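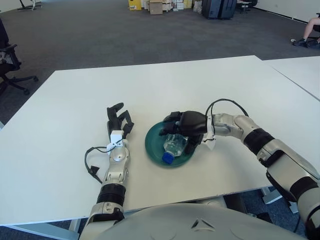 Millstead lab opens teleoperation floor to outside trainees

26th July

MILLSTEAD -- Torard, the small robotics outfit that moved into the old print works on the edge of town, has started taking in people from outside the company to teach its robots tabletop chores. First group is in now. More wanted for September.

The job, in short: an operator wears gloves and an arm harness, moves, and the two-armed robot moves with them. Every joint angle gets logged along with video from the head camera. One run through a task is one demonstration. Do enough of them and the software has something to learn from, or that's the plan.

Current task is bottle and plate. Bottle lying down, plate on the table, robot's right hand does the gripping while the left keeps out of the way. Sounds like nothing. Torard says a new operator needs most of a morning before the runs are clean enough to keep, and a good many from the first session were thrown out.

The target is 3000 demonstrations for this one task before anyone tries training on it. The count stood at 1130 when we called, of which 1000 have been checked and accepted. The rest are waiting on review, a job done by eye and apparantly slow.

Biggest problem so far is the wrist. Operators tend to twist their own arm into a position the robot can't copy, the software clips the motion, and the hand arrives at the wrong angle. Trainees are now told to set the shoulder first and leave the wrist until last. Second problem is speed. People rush once they get comfortable, and a rushed run teaches the robot to rush.

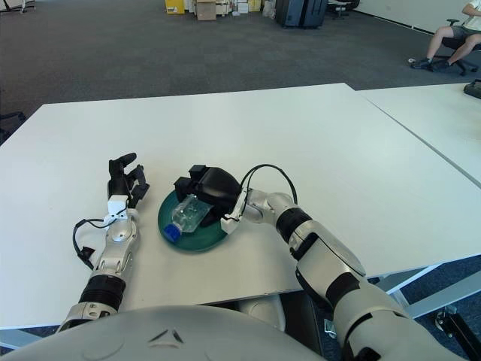
Hand guiding was tried too, where somebody takes hold of the arm and walks it through the motion. Torard dropped it for the fingers -- fine for the big joints, hopeless for a grasp, and the person's own hands kept getting into the video. It's still used to set starting positions at the beginning of a shift.

Shifts are 2 hours, with a break in the middle. Trainees are paid by the hour and not by the run, a change from the pilot in spring, when per-run pay led to a lot of sloppy grabs. No technical background needed. Steady hands help. So does patience, going by the folks we spoke to, several of whom said the lag between their hand and the robots was the thing that took getting used to. Two mentioned sore shoulders.

The company is sharing the recordings with Matlala, a software firm that will do the training side. Matlala wants more variety in them: the bottle turned different ways, the plate shifted, a few runs where the first grab misses and the operator recovers. That last kind used to be deleted. Now they're kept and tagged.

A second site is planned in Salitstead, in rented office space, with the same table setup so the data matches. No opening date given. Torard would say only that it depends on getting another pair of hands delivered, the mechanical sort.

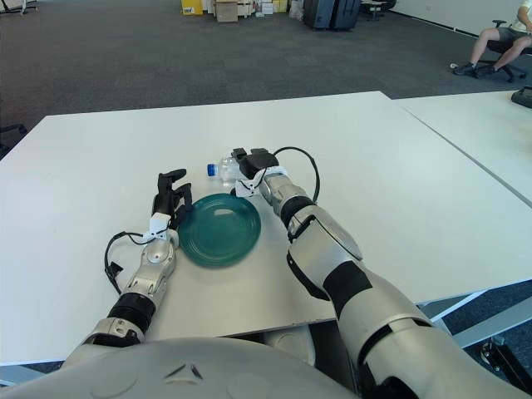 A trainee in the first group said by phone that the work was duller than expected for the first hour and then oddly absorbing, and that watching the screen in place of your own fingers is the real skill. She plans to sign up again in September, but wants the gloves to come in a smaller size.

Torard said smaller gloves are on order. Sign-up sheets for the next group are at the front desk of the Millstead site, weekday mornings only. Applicants must be 18 or over and should allow time for a short safety talk, including were the stop button is.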